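Textile bench, May, 14:20

Crease recovery, black trouser fabric, Durnthorpe lot 286. Conditioned overnight in the Llanos cabinet with the door seal replaced. Warp strips cut by Maritza, weft strips by me, eight of each, loaded under the standard weight and read after the usual rest.

Warp angles are consistent. Weft angles are scattered, and three strips curled at the cut end so the reading depends on where the pointer is set. I have kept them in the sheet but flagged them. Highest weft strip reads 91 degrees, which is poor for this construction.

Possible causes, not yet separated:
- finish unevenly cured across the width
- strips cut slightly off grain
- cabinet humidity drifting before the seal settled

Milagros thinks the finish. The Lirklow lot had the same spread and was cured on the same line. I would check grain first, as it costs one afternoon and no fabric from outside.

To do: recut weft from the selvage side and from the center, label separately. Ask Tola for the cure log. Do not reuse the flagged strips for the wash series.

Garment check is separate from the strips. Worn creases in made-up trousers are graded by eye against the replicas, legs and waistband apart, pocket area left out because the stitching holds its own folds.
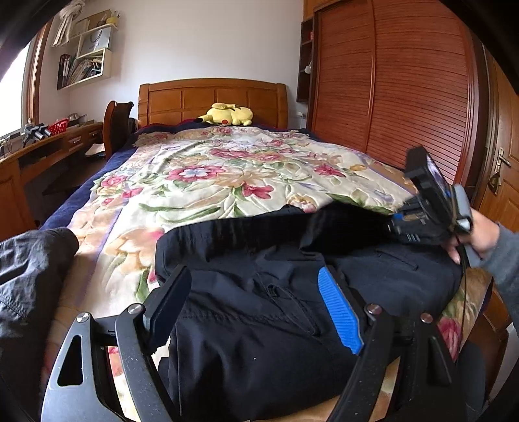 Next session

Recut strips into the cabinet by 16:00. Zero the pointer before the first reading and again after the last.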